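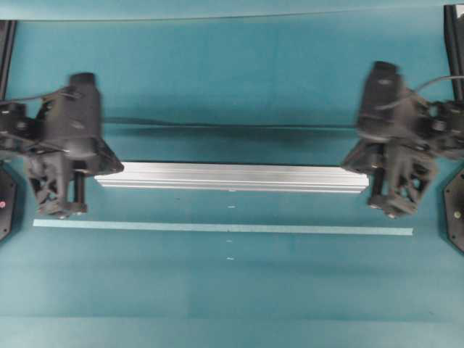
Nithin Salian has been selling aluminium extrusion out of a unit behind the tile warehouse for nine years, and he would like people to stop buying so much of it.

"They come in with a drawing of a desk," he says. "A desk! Four legs and a top. And they want it in slotted profile because they saw one online with a monitor arm hanging off it. I tell them timber. They don't want to hear timber."

I had gone along expecting a sales pitch. The stuff has a devoted following among home tinkerers, who talk about it the way some people talk about cast iron pans, and I've never quite seen why. It's a bar with grooves in it. You slide a nut into the groove, you bolt something on, and if you put it in the wrong spot you loosen it and slide it along. My neighbour built a whole workbench that way, and it has rattled ever since.

Salian isn't surprised by the rattle. "Brackets," he says. "Everyone spends up on the bar and then buys the cheapest brackets going. Or they cut it with a hacksaw on the back step, the end's out of square, and they reckon the bolt will pull it in. It won't. It pulls it crooked and holds it crooked."

His shop, Bridero, will cut to length, though there's a charge per cut, and I asked whether that wasn't the real reason he was so down on hacksaws. He laughed, but not for long. "Fair enough. But I'd still rather cut it. I get them back otherwise, and they want to know why the drawer sticks."

So what is it good for? He took his time with that one. Frames that have to change, he said eventually. Jigs. A stand for something you haven't finished designing. He has a customer called Rajan who has rebuilt the same camera slider so often that the bars are scratched along every face, and he considers this the best use of the product he has seen.

"If you're going to pull it apart, buy it. If you're going to build it once and leave it in the garage till you move house, what are you paying for?"

I put it to him that offcuts were the honest argument in its favour, as you can always use them again. He pointed to a bin by the roller door. "Everyone says that. Have a look in there. Two of those lengths are mine, from the first year. I was going to make a shoe rack."

He does admit to liking the look of it, the brushed finish and the lines running the length of the bar. He keeps a bit of it on his desk at home as a paperweight, and the desk, I checked, is pine.

I left without buying anything, although I did ask the price of a short length - just the one, for a shelf in the laundry. He told me to use a plank.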